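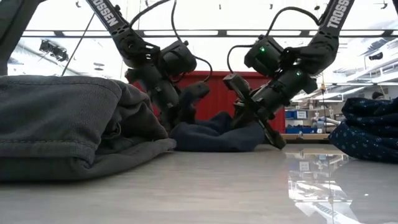
Part 2: Setting up your Cullham catch-up list in Fernico

May 26, 2024
By the Cullham fan guide desk

We use cookies to remember your settings. Accept / Manage choices

Okay, so you've got Fernico installed and you've made your account (that was Part 1, go back if you skipped it). Now comes the fun bit, which is getting the whole of Cullham lined up so you can work through the backlog without running smack into a spoiler about the wedding. I did this twice, once badly, and these steps are the second way!

Before you start

Have your streaming login handy, and know the last episode you remember watching properly. A half-watched one while you made dinner doesn't count. If you really can't remember, go with the ferry crash. That's episode 196, and pretty much every story running now grows out of it one way or another.

Caution: don't open the Discover tab yet. It shows thumbnails from this week's episodes, and the thumbnails give away who's back.

Adding the show

1. Tap the plus sign and type Cullham. You'll get two results. Pick the one marked "serial." The other is the holiday specials, and if you add that one first the app numbers everything from there and you'll be pulling your hair out by the weekend.

2. When it asks for an order, choose "as aired." There's also "by story," which sounds wonderful and groups all the bakery scenes together, but it skips the little pub conversations in between, and those are where half the secrets come out.

3. Scroll to your starting episode, press and hold, and choose "Mark all before as seen." It'll think for a bit. Let it think! If you back out early it only marks the ones it got to, and you have to do it over.

Note: the app loads 500 episodes at a time. If your list seems to stop dead in the middle of a trial or a kidnapping, pull down at the bottom and the rest will come in.

Hiding spoilers

4. Go to Settings, then Privacy (I know, I looked under Display too), and switch on "Hide cast changes." This one takes names off the credits until you've reached the episode where that character shows up. I wish I'd had it for the long-lost sister story, because I saw her in the cast list weeks ahead and sat through the whole mystery already knowing.

5. Set the spoiler window to 9 days. The standard setting is shorter, and it isn't enough if you watch everything in one go on the weekend like I do.

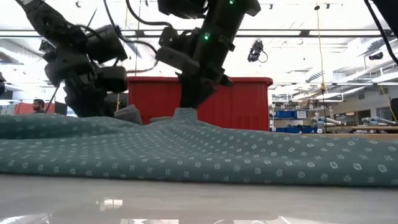
One reader wrote in to say that the spoiler window does nothing for episode titles, and that "The Funeral" popped up on her lock screen while she was still three weeks behind. She's right, and I should have put it in the first version of this guide. You have to turn off notifications for the show separately, under the bell on the Cullham page itself.

Caution: turning off the bell also turns off schedule changes. Cullham gets bumped for sports a lot in October, so check the listing by hand that month or you'll sit down with your snacks and get a soccer match.

Following one family

This part is optional, but I love it. Fernico lets you tag a household, so if you're only in it for the Ojala family (and who could blame you, that garage feud has been going since the very beginning) you can jump straight from one of their scenes to the next.

6. Open the Cullham page, tap Households, and put a star next to Ojala.

7. Go back and choose "Play starred." Scenes with the family at the edge of somebody else's story count too, so expect a fair amount of the salon.

Note: the Skultura gallery scenes aren't tagged to any family at all, even though an Ojala runs the place now. If you want the forged painting story you'll need to star Skultura under Places. 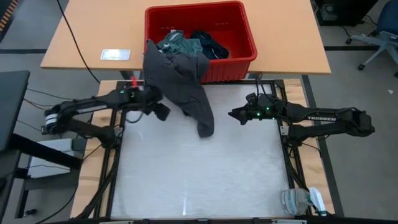

8. Tap Save at the top right, and close the app completely before you open it again. Your list should now start at the episode you picked, with the starred scenes showing a small yellow dot on the timeline.

9. If the dots don't show, sign out and back in. I had to do that on my tablet but never on my phone.

Sharing your list with someone is in Part 3, along with how to stop their progress from overwriting yours.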